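Workshop Tips: Small Machines
By Heather Cairns
July 31, 2025
Filed under: Fix It Yourself, Grippers & Clamps
40 shares | 8 comments

Re-padding gripper jaws without buying the kit

Every spring the catalogs find something new to sell people who own a two-finger hand gripper. In April it was the Lutuner jaw kit: a pair of pads, a foil wipe, a plastic scraper and a leaflet promising 902 grips before you need another one. I've never met a grip that was the same as the next, so I don't know what they counted. I bought one anyway. The pads were fine. The wipe was rubbing alcohol and the scraper snapped.

You can do the same job with sheet rubber, double-sided tape and a sharp knife. What wrecks a pad is nearly always the edge. Once a corner lifts, it catches on whatever you pick up, and each pull opens it a bit more. People press it back down with a thumb and call it fixed. It isn't. Dust has got into the glue by then and it won't hold through the afternoon.

So look at the edges first, with the fingers open as wide as they go and a bright lamp to one side. Check both jaws even if only one is giving you trouble. They don't wear alike, whatever the leaflet says about "balanced life."
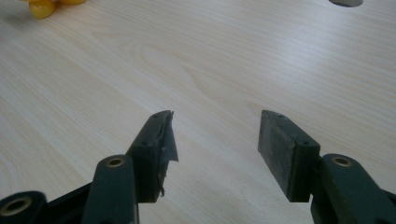 Left jaw: strip torn and hanging, time to replace. Right jaw: pad intact, worn at the corners and linty.

If one side is in shreds, I change both. This is the one place I agree with the people selling pads. A fresh pad is thicker than a tired one, and the fingers will close off center if you mix them. You can shim it, but you'll be fiddling all week.

Take the jaw block off if yours is held by a screw. Put the screw in a saucer. Peel the old strip slowly from the good end, warm it with a hair dryer if it fights you, and roll off the leftover glue with your thumb. Alcohol on a rag after that – a little, and let it dry. I don't use acetone on plastic parts, though a fellow at Stitton told me he always has. I haven't seen his parts.

Cut the new piece a hair smaller than the face. The Urquhart instructions tell you to wrap it around the edge for strength, and I did that for a year. The wrapped edge was the first thing to peel every single time. Round the corners with scissors, press hard for a minute, then leave it overnight under a clamp.

While it's apart, wiggle the links. If your links have brass inserts, look at where the brass meets the plastic. A spinning insert means the hole has opened up, and no amount of tightening will cure that. Don't drip oil in there either. It creeps down to the pads and you'll be doing all this again.

For dust and lint on a pad that's still good, dab with masking tape. Pledach sells a cleaning putty for it. It works about as well as masking tape.

My notebook says the last set went 594 grips on small plastic parts before a corner lifted. That's one set on one machine, so make of it what you like.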